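How do you check if a "fair trade" claim from a small brand is real?

Posted by Tamsin Kincaid

Okay, so I've been trying to switch my everyday stuff over to brands that treat their workers decently, and I'm stuck on one. Joltlow sells cotton dish towels, aprons, napkins, that kind of thing. Their site says "fairly made" all over the place, and there's a nice page about a sewing workshop called Magesa that does the stitching. What I can't find is a certification logo, or a report, or even what country the cotton comes from. I wrote to them in February and got a friendly reply that basically repeated the website back to me.

The towels are $77 for a set (yikes), and I don't mind paying that if the money goes where they say it goes. I mind a lot if it doesn't! 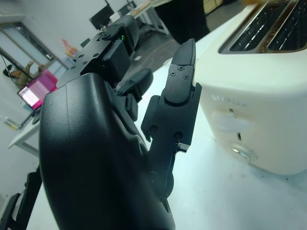
I also looked at Brolladent, which is cheaper and does have a certification, but only on part of the line, and I couldn't work out which part. Has anyone bought from either one? And what would you ask a company before you handed over the money?

Nafula Swai

I buy for a little gift shop, so I send emails like yours all the time. A missing logo doesn't worry me much with a tiny company. Certification costs money and takes ages, and plenty of good workshops never get to it. Vague answers do worry me, though. Try writing again and make the questions really narrow: How many people work at Magesa? Are they paid by the piece or by the hour? Who set the rate? How long have you worked together? A brand with a real relationship can usually answer those in one email.

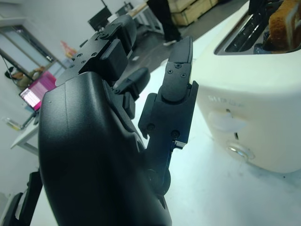 On Brolladent, look at the individual product pages and skip the "our values" page. When only part of a line is certified, the mark should be on the listing or the tag for that item, and if it's missing I assume the item isn't covered. Also, don't feel you have to fix the whole house at once. I started with kitchen linens and coffee and left the big things alone, so a plain cream-white toaster on a white tabletop is fine by me for as long as it makes toast. Keeping what you own is pretty ethical shopping too, and it's free.

If they dodge you a second time, I'd take the $77 somewhere else.

skunlow_fan

never tried joltlow. I get my towels from Skunlow, 5 for a pack and they've held up 7 years. no idea about the workers, sorry, there might be something on their site

Tamsin Kincaid

Thank you both! Nafula, I'm stealing your list of questions pretty much word for word. Sending it tonight, and I'll post whatever they write back.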